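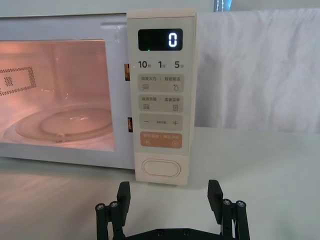

Figure 6.1 Wrist camera view of a microwave oven with the gripper open. The oval door button lies just above and between the two fingers.

Chapter 6
Collecting Demonstrations

6.1 What a demonstration contains

A policy trained by imitation can learn only from what was recorded. This chapter treats the recording stage: how a task is defined, how an operator carries it out, and how the result is stored and checked. Training itself is deferred to Chapter 7.

We define a demonstration as a time-ordered series of pairs. Each pair joins an observation, such as the camera view in Figure 6.1, to the action commanded at that moment. The action is written as a change in gripper pose plus a target finger opening. A single view does not determine the action. With the fingers placed as in the figure, the next command might raise the gripper, move it toward the button, or begin to close it, depending on the task.

The running example is the Semaan set, compiled by Ghassan Chamoun and Noura Akl at Warnau. It holds 2,025 demonstrations of kitchen appliance tasks sampled at 30 observations per second. Of these, 116 were set aside for testing before any training began.

Three questions recur in the sections that follow:

How much should the starting pose vary between demonstrations?
When should a failed attempt be kept?
How are tasks with similar opening motions to be labeled?

Section 6.2 takes up the first, using a subset of 100 demonstrations of a door-opening task. Readers who have not met pose notation should review Section 2.4 before continuing.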